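Two loops and a timestamp

Jun 21, 2019

I have spent most of June learning that my grasp planner was fine. This would be good news if I hadn't rewritten it twice first.

The setup is simple enough. Nulley, my planning code, picks a grasp and hands it to the controller, which closes the fingers until the effort reading passes a threshold. With chunky objects it behaved beautifully. With anything thin, it declared success on a handful of air and carried it off with great dignity.

I blamed perception, then the planner, then (briefly) the furniture. Siu-fong Shih read my log over lunch and asked why the effort values were older than the finger positions. I said they weren't. They were. Every reading sat in a queue behind 100 others, so the controller was making decisions on old news.

The fix was one line, a queue length. The commit that wraps it touches 938, and we will not be discussing that.

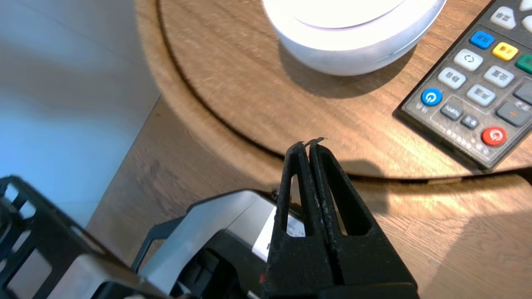
What's left is the threshold itself. Two fingers closed on each other and two fingers closed on something very thin produce nearly the same numbers, and I've been telling them apart with a constant I typed in at midnight. Siu-fong wants a small classifier on the wrist camera. I want a better constant. We're trying hers first.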